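Ticket 2512
Subject: Kitchen counter circuit trips during breakfast, GFCI will not always reset
Site: Destport, unit 10, second floor
Opened by: Harriet Kapoor
Assigned to: Mortimer Villanueva
Status: Closed, monitoring
Last updated: January 2026

Reported problem

Power drops on the kitchen counter, usually in the morning. Sometimes the breaker in the hall panel trips, sometimes only the GFCI receptacle at the end of the counter. Lights and refrigerator stay on. Resident reports that the GFCI reset button "feels mushy" and on two occasions would not hold until the afternoon. First noticed in July, now several times a week.

Entry 1 – H. Kapoor

Asked resident for a list of what is plugged in on that counter and what was running at the last trip. Answer: a toaster and the coffee maker at the last trip, toaster oven the time before. No extension cords. No new appliances since move-in.

Panel schedule lists kitchen counter as circuits 7 and 9, both 20 A. Breakers are Zekell. Labels are handwritten and one has been crossed out, so the schedule is not to be trusted until mapped.

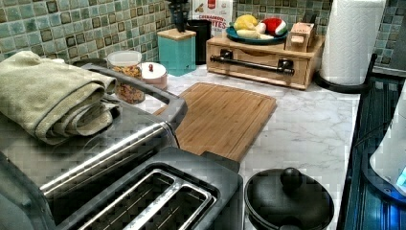

Entry 2 – M. Villanueva

On site. Mapped the circuits with a plug-in tracer.

Circuit 7: all counter receptacles, plus the dining area wall receptacle.
Circuit 9: nothing found on the counter. Dead-ends at a blank cover plate behind the refrigerator.

So the whole counter is on one 20 A circuit. The second one was pulled but never connected, or was disconnected later. This accounts for the breaker trips. It does not account for the GFCI trips, as a GFCI does not respond to overload. Treating as two separate faults from here on.

Entry 3 – M. Villanueva

Load test, circuit 7, clamp meter on the hot conductor at the panel. Each appliance alone, then in pairs.

Toaster: 7.4 A
Toaster oven, bake: 12.1 A
Coffee maker, brewing: 8.0 A
Toaster and coffee maker: 15.4 A
Toaster oven and coffee maker: 20.1 A
Toaster oven and toaster: 19.5 A
All three: 27.5 A, breaker opened after 49 seconds

Breaker behaves normally. No sign of heat at the terminal. Not replacing it.

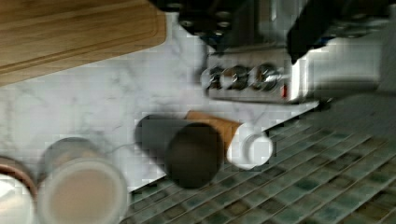

Marble counter with the corner of the wooden cutting board.

Entry 4 – M. Villanueva

GFCI fault. Unplugged everything, reset, device held. Plugged in one appliance at a time and left each running for ten minutes. No trip on any of them. Insulation resistance on all three appliances is fine.

Turned off circuit 7 and pulled the GFCI. Findings:

1. Line and load are correct.
2. Neutral on the load side was under the screw by two strands. The rest had been cut short.
3. White residue on the lower edge of the device and in the bottom of the box.

Item 3 suggests moisture getting in behind the cover plate. The gap between the plate and the tile is open along the bottom, where a bead of sealant has come away. Resident confirms the wall is wiped down with a wet cloth most evenings – that fits with morning trips and with a device that will not reset until it has had time to dry out.

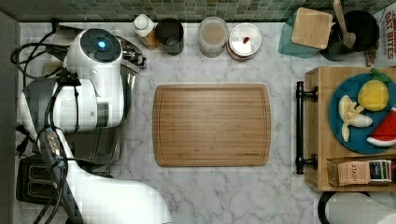
The downstream receptacles were opened as well, in order from the GFCI. First one is clean. Second one is back-stabbed and loose on the neutral; moved to the screws. Third one, dining area, is clean but upside down compared with the others. Left as is.

Entry 5 – H. Kapoor

Parts request approved. Hsiao had the 20 A GFCI in stock, Codumer quoted a longer lead time and was not used. One device, one gasketed cover plate, one tube of clear silicone. Resident asked to keep the wall dry near the receptacle until the work is done.

Entry 6 – M. Villanueva

Work done:

– Replaced GFCI, cleaned and dried box, re-stripped all conductors.
– Fitted gasketed plate, sealed top and sides.
– Traced circuit 9 from the blank plate. Cable runs to the counter wall and was folded back inside the second box, capped. Continuity good.
– Split the counter: GFCI and first receptacle stay on 7, second receptacle moved to 9 with its own GFCI. Dining area receptacle stays on 7.
– Relabeled the panel.

Second GFCI came from van stock, please add to the parts list.

Retest: toaster oven on 9, toaster and coffee maker on 7. All three running together for 76 minutes, toaster and coffee maker restarted as needed. No trips. Test button works on both devices.

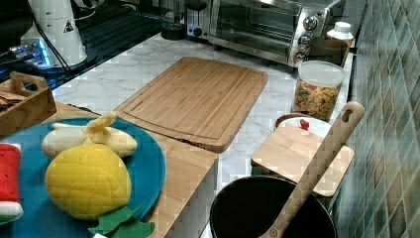 Toaster oven at the back of the counter, bamboo board in front.

Entry 7 – H. Kapoor

Parts list corrected. Resident told which receptacle is on which circuit and to keep the toaster oven on the second one. Units on the same riser may have the same capped cable – separate ticket to be opened for a panel check. Leaving this one under monitoring for a month. Reopen here if either GFCI trips.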